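# brunton-recipes

Plain-text recipes from the Brunton supper club, kept in one folder so people stop asking for the lentil soup by email. There are 113 recipes right now. Most came off index cards typed up by Samira Awad and Hiba Smadi, and 38 of them still need a second person to check the amounts.

## Layout

- `mains/`, `soups/`, `baking/`: one file per recipe
- `drafts/`: unchecked, cook at your own risk
- `scale.py`: changes the number of servings

Each file starts with a title, the number of servings and the oven temperature in Fahrenheit. Ingredients go one per line, amount first. Write "tbsp" and "tsp" in full lower case, no periods. 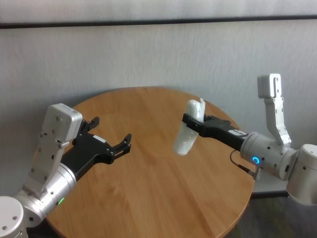
*Round table, honey-brown finish.*

## Scaling

 python scale.py soups/red-lentil.txt --serves 5

The script multiplies everything, including salt and baking powder. Above 20 servings, go easy on both and taste as you cook. It rounds eggs up. It doesn't touch cooking times or pan sizes, so work those out yourself.

## Adding a recipe

Put it in `drafts/` and send a pull request. Rawan Atallah merges on Tuesday evenings. Please cook the dish once from your own file before you send it.

## Known problems

- `baking/date-bars.txt` lists butter twice. The second line is the right one.
- Fractions like 1/3 print as decimals after scaling.
- Corey Tomoana's flatbread has no resting time. Ask him.

## License

Text is free to copy and change. Keep the cook's name at the bottom of the file.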